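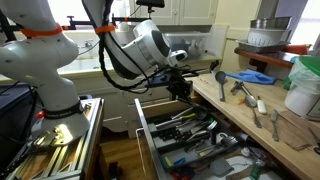

Open-shelf stack with a stainless steel bowl on a white colander, above a shallow metal tray

Kitchenware storage

Kitchenware storage is the arrangement of bowls, pans, strainers, trays and hand tools in a domestic kitchen when they are not in use. It covers open shelves, closed cabinets, drawers, rails and countertop containers. The term usually leaves out food storage, although the two share the same furniture and are often planned together.

Contents
1 Terminology
2 Stacking and nesting
3 Drawers
4 Hand tools
5 Countertops as temporary storage
6 Shelf dimensions
7 Care
8 See also

Terminology

A stack is a set of items resting one on top of another. A nest is a stack in which each item sits partly or wholly inside the one below. Matched mixing bowls form a nest, while a bowl placed on a flat tray forms a stack only. Trade catalogs do not always keep the two words apart, and "nesting" is often applied to any set sold in graduated sizes.

Storage is called open when the contents can be seen and reached without moving a door or drawer front. Wall shelves, hooks and crocks are open storage. A clear plastic bin without a lid is generally counted as open, and the same bin with a lid is counted as closed.

Stacking and nesting

Round vessels with sloping walls are the easiest items to stack. The usual order puts the widest and flattest piece at the bottom, so a tray or sheet pan commonly serves as the base. Colanders and bowls go above it. A tray used this way also catches water that drains from a colander put away damp.

Stability depends mainly on the contact between each pair of items. A bowl with a narrow foot may rock on the rim of a colander if the two diameters are close but not equal. Colanders with side handles or raised feet add height to the stack and can keep the next piece from seating fully. In mixed stacks of metal and plastic, the heavier pieces are normally placed lower, though light steel bowls are often kept on top for ease of access.

Two limits are commonly applied. The first is height: a stack that reaches the underside of the shelf above cannot be lifted apart in place and has to be removed whole. The second is frequency of use. A survey of 443 households in the Clundholm district found that the bottom item in a stack of four or more was used less than once a month in most of the kitchens visited. The survey did not distinguish between items that were hard to reach and items that were seldom needed in the first place.

Drawers

Drawers suit flat and narrow items. Shallow drawers directly below the counter are used for flatware and small tools, and deeper drawers lower down hold pots, lids and linens. Where two shallow drawers are set one above the other, the upper one is typically given to flatware and the lower one to implements used in preparation.

Dividers may be fixed, adjustable or loose. Fixed dividers are molded or built into a single insert. Adjustable dividers use spring-loaded or slotted strips, of which the Prenis type, notched every 40 mm, is one pattern. Loose dividers are small open trays set side by side. Long items such as ladles and spatulas are placed diagonally when the drawer is too short for them, which reduces the usable area on both sides.

A drawer that is overfilled in height may jam when an item shifts and catches on the frame. Ladles, whisks and rotary tools are the most frequent cause.

Hand tools

Small tools are grouped for storage in one of several ways:

By task. Peelers, graters and knives are kept near the cutting board, and ladles and turners near the stove.
By length. Short tools go in a divided tray and long tools in a crock or on hooks.
By edge. Sharp tools are kept apart from blunt ones, in a block, on a magnetic strip or under blade covers.

Can openers and peelers are small enough to slip beneath larger tools, and are often assigned a compartment of their own. Forks and spoons used for cooking may be kept with table flatware or separately. The Aoun system sorts all tools by the hand motion involved (turning, scooping, cutting, pressing) and has seen limited use outside teaching kitchens.

Countertops as temporary storage

A countertop serves as a holding area when drawers are emptied, when clean dishes are put away, and during cooking. A section next to the sink and dishwasher is the most convenient, as items can be sorted there before going to a shelf or drawer. Butcher block is widely used for this part of the kitchen. A typical assortment on such a surface may include a ladle, a can opener, a metal spoon, a peeler and a fork, with a cutting board at one side and a cloth near the back.

Tools left on wood should be dry. Water held under a metal tool can leave a dark mark, particularly on surfaces finished with oil alone.

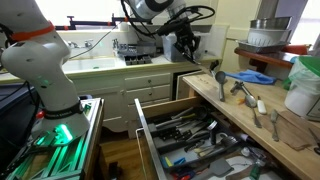

Shelf dimensions

A wall shelf for bowls and colanders is usually 300 mm deep. Clearance above the shelf depends on the contents, with roughly 60 mm left free over the tallest stack so that the top item can be lifted off. The Numard shelf gauge, a folding rule marked with common bowl diameters, was made for checking these distances during installation.

A raised front edge keeps trays from sliding forward but makes wiping slower.

Care

Shelves near a sink or stove collect grease and mineral deposits, and items at the top of an open stack need rinsing before use if they have stood for long. Nested steel bowls should be dried completely before stacking. Trapped water can form a seal between two close-fitting bowls and make them hard to separate.

See also

Colander
Cutting board
Dish rack
Kitchen cabinet
Mixing bowl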